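Forums > Workshop and Kitchen > Metal Surfaces > Blue-gray marks on stainless table

Blue-gray marks on stainless table, what will lift them?
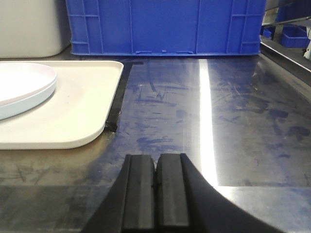 Tabletop, blue crate at the back, tape still on.

The top is brushed stainless. It has dark blue and gray streaks, some of them curved like wipe trails, plus small spots toward the right. There are scratches as well. Dish soap and warm water made no difference. I would also like to remove the black tape without leaving adhesive. What should I try first, and will it dull the finish?

Vilho Savolainen

Treat the marks and the scratches separately. For the marks, put isopropyl alcohol on a folded cotton cloth and test a small patch. Ink and marker usually dissolve; rubbed-off plastic may take longer. Wipe in straight strokes along the grain, turning the cloth often, or you will spread the color into new swirls. If alcohol does nothing after 4 passes, use a mild cream cleanser, rinse and dry.

For the tape, warm it with a hair dryer, pull back slowly at a low angle, and take the residue off with the same alcohol. Ventilate, and let the alcohol evaporate before you use any heat.

Scratches will not come out with a solvent. A fine abrasive pad along the grain blends shallow ones, but the patch may look different from the rest.

Fekete

300 grit, then polish. Worked on my bench.

Selleck

I would not start with 300 on a brushed top. It can cut a visible patch, and polishing makes that patch shinier than the surrounding metal. No steel wool either, it leaves particles that rust.

Nukileck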